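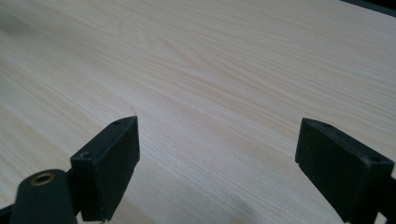
How to get white rings and haze off a wood tabletop

Most advice on this subject is bad. Mayonnaise, toothpaste, walnut meat, cigar ash mixed with spit: I have tried all of those over the years, and the best I can say for the mayonnaise is that it gave the table a smell. What follows is the short list of things that worked for me more than once, in the order I would try them. Start with the mildest and stop as soon as the mark is gone.

First, find out what you have

White or cloudy marks are usually moisture trapped in the finish. Black or dark gray marks have usually gone through the finish into the wood, and none of the steps below will shift them. Anyone selling you a wipe-on product for black rings is hoping you won't ask for your money back.

You also need to know whether the top is solid wood or veneer. Look at the end of the board. If the grain on top carries over the edge and shows as end grain, it's probably solid. If there is a thin strip glued along the edge, or the pattern just stops, treat it as veneer and stay away from coarse sandpaper entirely. Veneer can be thinner than a business card. Fredy Quispe, who taught me most of this, went through one with 200 grit in less time than it takes to answer the phone, and he had been refinishing tables for 18 years.

Then test the finish. Put a drop of denatured alcohol on a hidden spot underneath, if the underside has the same finish as the top. If it goes sticky, you have shellac, and you should keep alcohol away from it from now on. If nothing happens, it could be polyurethane, or a factory finish, or a few other things. The test is not as clever as the forums make out.

Step 1. Wait

Leave it alone for 2 days in a dry room. A fresh ring will sometimes go by itself, and I suspect this accounts for most of the mayonnaise success stories.

Step 2. Gentle heat

Use a hair dryer on low, held about a hand's width away and kept moving. Check with your palm every few seconds. Warm is fine. If you can't keep your hand there, stop and let it cool.

Some people use a clothes iron over a towel. Ulises Chambi swears by it. I have seen it work, and I have also seen the weave of a towel printed into a lacquer top for good. Your call.

Step 3. Oil and a soft cloth

Rub a little mineral oil into the mark, along the grain, and leave it overnight. Wipe it off in the morning. It doesn't remove anything as far as I can tell, but it can make a faint haze much harder to see, and for a kitchen table that may be all you want.

Step 4. Very fine abrasive

This is the one that does real work and the one that can do real harm. Use 0000 steel wool or a gray finishing pad with a few drops of mineral oil. Go with the grain, light pressure, ten strokes, then wipe and look. Expect to change the shine a bit. On a satin top you may get away with it. On a glossy one you will have a dull patch, and you'll need to rub out the whole surface to match.

If you see color on the pad, stop. You are through the clear coat.

About the products

I've bought three of the ring removers. Flokska is mostly oil, by the feel of it, and did what Step 3 does for a lot more money. Bosto has a mild grit in it and worked on one ring out of the four I tried. Urrego paste left a waxy film that took me longer to clean off than the ring would have.

When to give up

If the mark is still there after Step 4, the choices are a full strip and refinish, or a tablecloth. I was quoted 310 dollars for the first one. I bought the tablecloth.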